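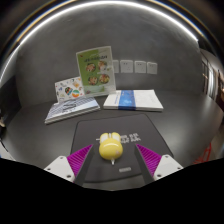 Mared Yorath: Swapped my fingers and now the left one closes late, the tip rolls the mouse over instead of pinching it. Is that the ribs or the bracket screws? The old README says both.

Bracket screws, nearly always. Old README was wrong, I've cut that part. See FINGER SWAP.

KOVIK HAND GRIPPER — SETUP AND UPKEEP
README for the Brellberg desk set
Last edited October 23, 2026 — Fikri Kusuma

What this covers

One gripper. The hand-held one with the magenta fingers and white brackets. Not the arm-mounted unit, that has its own file (ask Tirta). Most of this was typed standing up so sorry for the gaps.

Data in the set: short desk clips, hand-held, wide lens. Pick up, hold, put down. Small household and office objects. Clips are grouped by session, one folder each, notes file inside. Sessions before May were shot with the old fingers and are in a folder called old_fingers. Do not mix them for grip training.

Before a session

Wipe the gripping surfaces. Dry cloth first, then damp if they still feel slick.
Press both fingers flat on the desk edge and let go. They should spring back together.
Check the bracket screws by hand, then with the driver. Snug, no more. The plates are plastic and they crack.
Lens: blow it off, don't rub it.
Record one open/close with nothing between the fingers. Goes in the folder as the first clip. We use it to set zero, so if its missing the widths for that whole session are junk.

Finger swap

Every 4,000 closes, or sooner if a rib is torn.

Power off. Take out the big screw on each bracket last, it's holding the plate in line while you do the small ones. Slide the finger up and out. If it sticks, wiggle, don't pry — Dorottya lost a plate that way.

New finger in, small screws first but loose. Then the big one. Now close the gripper slowly by hand and look at the tips. They have to meet. If one side comes in late, back the screws off, push that plate outward a hair, tighten, try again. Can take 3 or 4 goes. Spare fingers come from Fusholm in bags of 7, the bag is in the drawer under the charger.

Always swap both. A new finger agianst a worn one pulls everything to one side.

Test object

Yellow mouse. Rounded, glossy, good for this — anything off in the alignment shows up as a twist. Close on it from the wide end, lift, hold for a slow count of ten, set down. Do it on the bare desk as well as the pad. 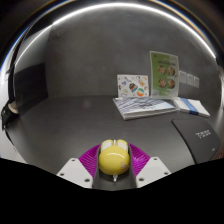
If it twists on the lift, go back to the screws. If it lifts straight but creeps down during the hold, clean the gripping surfaces and repeat. Still creeping after a clean means the fingers are done, whatever the close count says.

Leave the ribs alone. No tape, no glue, no rubber bands. Zsófia tried a dab of glue on a torn one and it went stiff, the finger stopped wrapping.

Known problems

Zero drifts if the gripper is left closed overnight. Store it open.
Overhead light flares in a lot of clips. Known, not fixed, not filtered.
Text on printed stuff in the background is mostly unreadable. Don't use this set for OCR.
Close counter resets when the battery comes out. Write the number down first!! Sembiring firmware fix is supposed to be coming.

Log

Put date, initials, close count and what you changed in upkeep.txt. Finger swaps get their own line. Questions to me or Tirta Sinaga.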